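How does a mug get its shine?

Have you ever run a finger round the inside of your favourite mug? It feels as smooth as glass – and there's a good reason for that!

A pottery mug starts out as squashy clay. At the Quinlan pottery, each one is shaped on a spinning wheel, then left for four days to dry. Next it goes into a kiln, a special oven far hotter than the one in your kitchen. The heat turns the clay hard for good. 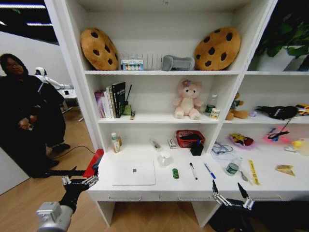

Biscuit cushions on the top shelf

Potters call mugs at this stage "biscuit" (no nibbling!). They are hard but dull, and they soak up water. So each mug is dipped in glaze, a runny mix of water and very fine powders. 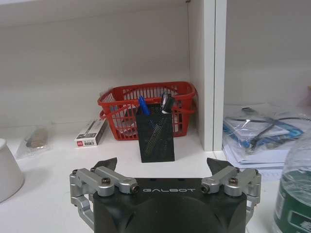 One reader wanted to know if glaze is just a sort of paint. Good question! Paint dries on top, but glaze melts in the kiln and turns into a thin layer of real glass, stuck tight to the clay.

The Quinlan kiln holds 80 mugs at a time, and the potters make over 2,000 every October. None of them may touch while they're in there, or the melted glaze would glue them together!
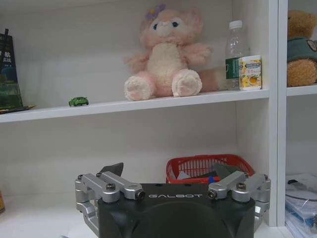 Pink soft toy with a purple flower

Next time you have hot chocolate, turn your empty mug over. Can you find a rough ring with no glaze on it?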